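I want to write a little about the listening line where I help in the evenings. Many people ask me what we do there, and my answer is always too short.

The line is called Bemell. We have 6 people on each shift. Last year we answered 3000 calls, most of them after dinner time.

A caller does not need to be in a crisis. Some call us when they cannot sleep, or after a hard visit with the family. It is permitted to call only for talking.

My trainer was Maritza Cuadros. She taught me to ask the direct question: "Are you thinking about suicide?" I was afraid that the question gives the idea to the person. She told me it does not, and I should say the word clearly.

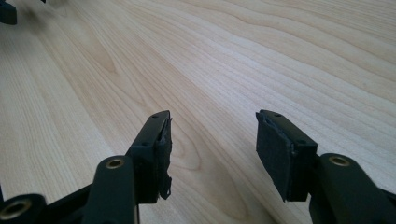 Gokel, April

Tonight we start the new training group. Jhun Soriano leads the first part, and I do the practice calls with Shayne Dunstan. I am more nervous than the students.

The training takes 6 evenings. You don't need a degree. You need patience, and you must be able to stay quiet while the other person looks for the words.

If you are worried for a friend, please ask them today. Stay with them and listen. If the danger is now, in the U.S. you can call or text 988.

I will answer your messages after my shift, at ten.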